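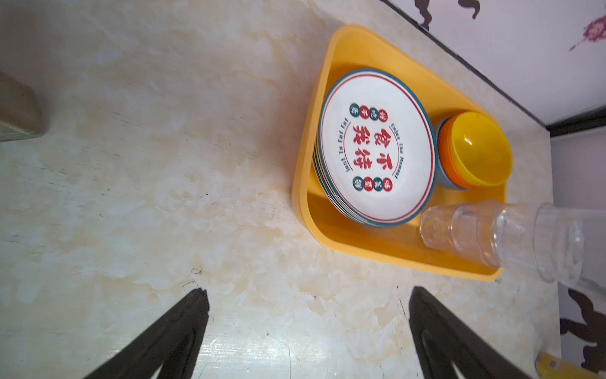 黄色托盘里的盘子、碗和透明杯子

Wadero 悬疑书系 试读员招募(第二轮)

2026年1月25日更新。上一轮的报名表已经关了,别再往那个里面填,填了我们也看不见。

长话短说:春天要出一本长篇,法庭加悬疑,书名暂定《Amano 的证词》,现在是二校样,504页。找31个人先看。看完写书评,顺便把看不下去的地方告诉我们。

不是抽奖,不是转发就送。要真看的。

先说书

主角是退下来的书记员,在小城法院敲了大半辈子键盘,庭上每个人说过的话都从她手底下过。退休后接了个零活,替一家档案公司把旧案的录音转成文字。公司叫 Leltasex,名字怪,书里有解释,不剧透。转到其中一盘的时候她发现,录音里证人说的,和她当年打进笔录里的,不一样。

而她记得自己没打错。

大概就这么个开头。后面有两条线,一条是现在,她一个人查;另一条是当年的庭审,全用笔录体写,一问一答,没有心理描写,没有"他皱了皱眉"。有人特别吃这个,有人看十页就烦了。编辑部内部就吵过。所以要找人看,两种人都要。

血腥程度:低。有一处现场描写,半页。有涉及家暴的内容,不露骨但是比较压抑,介意的请慎重报名。没有恋爱线,真的没有,别等。

动物:有一条狗,狗没事。

找什么样的人

平时就看悬疑推理的,一年看几本都行,不卡数量。看得慢没关系,能按时看完就行。

写过书评的优先。发在哪儿无所谓,读书网站、公众号、自己的博客、学校社团刊物,都算。没发过的也可以报,附一段以前写的读后感,哪怕是写给朋友看的那种长消息。我们看的是你能不能把"为什么"说出来。"节奏拖沓"四个字没用,拖在哪一章,拖的时候你在想什么,这个有用。

有法律背景的想要几位。律师、法务、法学生、在法院干过的都行。作者做了不少功课,但程序上的细节还是想有人挑。尤其是第三部分,重新启动调查那一段,编辑心里没底。

速录、听打、字幕组出身的,也非常非常欢迎!主角的手感写得对不对,只有你们知道。

不太适合的:只想收一本纸书放书架上的;同时接了好几家试读排不开的;习惯给所有书打满分的。最后这条不是开玩笑。满分我们也高兴,但是全是满分的人,读者不信,我们也没法改稿。

年满十八周岁。人在国内,能收快递。海外的朋友这次只能发电子版,想要纸质校样的抱歉了,邮费实在扛不住。

要做什么

收到校样后,4周之内看完。春节在里面,我们知道,已经把时间往宽里放了。

看的过程中填一份阅读记录。表格很简单,每部分看完写几句:你现在怀疑谁,哪里停下来了,哪里翻回去看了。请务必看一部分填一部分,别全部看完再回头补。看完再补的,十个人里十个都说自己早就猜到凶手了。

看完交一篇书评,六百字以上,上不封顶。可以剧透的版本交给我们,公开发的那版请不要透露第四部分以后的内容。公开版等书上市那周再发,发在哪里你自己定。

有个线上讨论会,晚上,一个半小时左右,自愿参加。不开摄像头也行。作者可能来,可能不来,她还没想好。来的话会提前说,免得大家骂到一半发现人在。

错别字不用特意找,有校对。看到了顺手圈一下,谢谢。

关于说实话

单独写一段,上一轮有人来问。

可以写差评。可以公开发差评。不会因为差评把你从名单里拿掉,也不会有编辑私信你让你"再考虑考虑"。我们唯一的要求是把书看完再评,中途弃了也可以,但请写明弃在哪里。弃书的记录对我们来说和看完的一样值钱,有时更值钱。

发公开书评的时候,请在文末注明校样由出版方提供。一句话就行。这个是必须的,不管你写的是好话还是坏话。

稿子的观点归你,版权归你。我们如果想摘一句印在腰封或者宣传页上,会先问,你说不行就不行。摘了的另付稿费,按篇不按字。以前有的出版方把一句"虽然精彩但是后半段崩得厉害"摘成"精彩",我们不干这种事,摘句发你确认了再印。 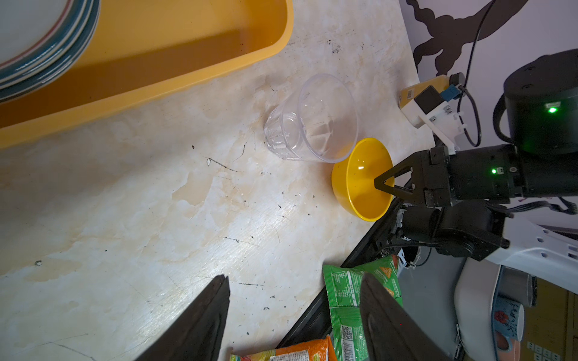 能拿到什么

纸质校样一册,胶装,封面是白的,只有编号。这本看完归你,不用寄回,但是请不要转卖,二手平台上挂校样我们查得到编号。

正式上市以后再寄一本成书。想要作者签名的在表里勾一下,签不签得完看她的手。

Wunov 读书平台的半年会员。平台那边给的名额,每人一份,激活码随校样一起寄。已经是会员的会自动往后顺延。

书末的致谢页会列试读员的名字,用笔名、网名都可以,不想列的也勾一下。

没有现金报酬。写清楚,免得误会。例外是下面这种:

法律审读 招6人

这6位是有酬的,和普通试读分开。除了通读全书,还要对庭审笔录部分和第三部分逐页批注,指出程序、称谓、文书格式上的问题。不用改文字,只管指出来,能顺手写一句"实际上应该怎样"最好。

报酬面议,录取后签一份简单的协议,交稿后一个月内付。要执业或在职经历,法学在读的请报普通试读。也欢迎退休的书记员,真心的,作者当年采访过两位,还想再多听听。

批注在纸上写、在PDF里写都行,字迹能认就行。提意见不必客气。上一本书的法律审读在页边写了一句"这个法官哪来的",后来那个法官整个删了。

怎么报名

发邮件,或者去 Wunov 上 Wadero 的主页填表,二选一,不要两边都报,重复的要一个个对,很费时间。邮件地址在主页置顶。

邮件标题写:试读 + 你的网名。法律审读写:审读 + 网名。标题不对的会被过滤到别处去,我们尽量捞,不保证捞得到。

正文写这些就够了:

在哪个城市(寄书用,录取了再要详细地址)
平时看什么,最近看完的一本悬疑是什么,喜不喜欢,为什么
一篇旧书评,链接或者直接贴进来
纸质还是电子
能不能保证二月下旬有时间看
怎么知道这次招募的

不用写自我介绍长文。不用写你从小热爱阅读。请不要用工具代写书评样本,看得出来的基本不考虑,最后要的是你自己读书时候的反应。

报名二月第一周结束,周末之前都收。名单第二周出,选上的会收到邮件,没选上的也会收到,只是可能晚两三天。过了第二周还什么都没收到,翻一下垃圾邮箱,再没有就来问。

选人不看粉丝数。会尽量搭配着选,老读者、新读者、爱挑刺的、容易哭的都要有一点。所以没选上不代表你写得不好,可能只是这一类已经满了。

几个老被问到的

上一轮参加过,还能报吗?能。但新人优先,老试读员留几个位子。

电子版能在阅读器上看吗?给的是PDF,带水印,大屏的阅读器可以,小屏的字会很小。504页,眼睛要紧,建议选纸的。

两个人合看一本行吗?可以一起看,但阅读记录要分开填,报名也请分开报,注明是一起的。不要互相对答案,至少看完第四部分之前别对。

看到一半家里有事看不完怎么办?说一声就行。不用编理由,也不拉黑。最怕的是人不见了,校样也不见了。

能不能在社交平台晒校样?封面可以晒,内页请不要拍。尤其是最后一部分的笔录,拍到一行就什么都漏了。

播客、视频形式的可以吗?可以代替公开版书评,但交给我们的那篇还是要文字的,我们要在会上一条条过,听音频来不及。

读书会可以集体报名吗?这次不行,人数就这么多。上市以后会另外开读书会的申请,到时候在同一个地方发通知。

书名会不会改?会。很可能会。如果你觉得现在这个名子不好,阅读记录最后一栏可以写,想到更好的也写上,用了会谢你。

保密方面没有特别吓人的条款。上市前别把结局说出去,别把文件转给别人,就这两件。录取的时候会发一页纸,签个字回传,网名签也认。

春节期间快递停得早,校样会赶在停之前发。偏远一点的地区可能要节后才收到,你的四周从签收那天算起,不吃亏。换地址的请尽快说,打完面单再改要出人命的。

邮件白天回,晚上不一定。最近在赶另一本的下厂,回得慢请多包函,急的事在标题里加个"急"字。

Wadero 悬疑书系编辑部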